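Rodside health service opens register for home hearing checks

Adults in Rodside who find it hard to travel to a clinic will be able to ask for a hearing check at home from September, the Rodside Community Health Service has announced.

The new arrangement will be open to residents aged 60 and over who are housebound, who live in supported accommodation, or who look after another person and cannot easily leave them. Requests may be made by the resident, by a relative with the resident's agreement, or by a GP practice.

The service said that 2,482 adults were referred for a hearing assessment in the district last year. Of these, 1,649 attended a first appointment. Difficulty with transport was the reason most often given by those who did not attend, followed by illness on the day and letters sent to an old address. 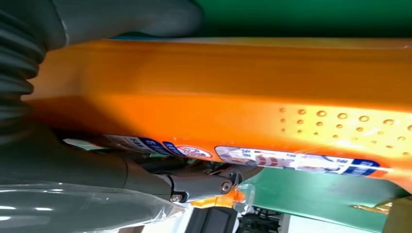

Tudor Preda, head of audiology at the service, said that untreated hearing loss was often mistaken for other conditions in later life.

"Families tell us that a parent has become withdrawn or confused, and in a number of cases the person has simply stopped hearing what is said to them," he said. "An assessment is painless and the results are explained on the same visit. We would ask anyone who has put off an appointment to get in touch with us again."

A home visit is expected to last about 12 minutes longer than a clinic appointment, to allow for background noise to be measured before the test begins. Staff will examine the ears, carry out a standard tone test using headphones and discuss the findings. Where wax is blocking the ear canal, the test will be put off and advice given on softening drops. Wax removal will not be carried out at home under the present arrangement.

Residents who are found to need a hearing aid will be offered a fitting at the Eklund Centre or, where this is not possible, at a second home visit. Aids supplied by the service remain free of charge on loan, as do batteries and replacement tubing. Repairs will continue to be handled at the Eklund Centre desk, which is open on weekday mornings from 9.30am.

The first visits will take place in the Jarkau and Nukeck areas, where the proportion of missed appointments was highest. The remaining parts of the district will be added once the first two teams have completed their training. Residents outside Jarkau and Nukeck may join the register now and will be written to when visits become available at their address.
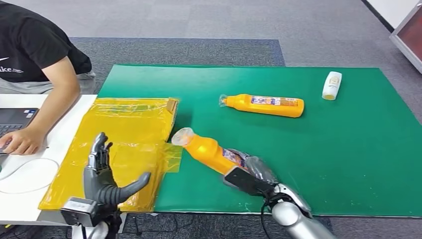 Noémie Delaunay, who is responsible for community services, said that the register would be kept separately from the clinic waiting list and that joining it would not affect an existing appointment.

"Nobody will lose their place at the clinic by asking about a home visit," she said. "If a clinic date comes up first and the resident is able to attend, we would encourage them to take it."

She added that all visiting staff would carry photographic identification and would telephone on the morning of the appointment. Residents who are unable to use the telephone may name another person to be contacted, or may ask for a text message. British Sign Language interpreters can be booked when the request is made, and written information is available in large print.

The service reminded residents that sudden loss of hearing in one or both ears should be treated as urgent and should not wait for a routine appointment of either kind. Anyone affected should contact their GP practice or the urgent advice line on the same day. The same applies to hearing loss with severe dizziness or weakness of the face.

Care homes in the district are not included in the new register, as they are already covered by a separate visiting scheme. Managers who have not received this year's dates should contact the audiology office.

Request forms may be collected from GP practices, public libraries and the reception desk at the Eklund Centre. Completed forms may be handed in at any of these places or returned by post. The service aims to reply to each request in writing within two weeks. A report on the number of visits carried out and the waiting times in each area will be presented to the service's board after the first six months.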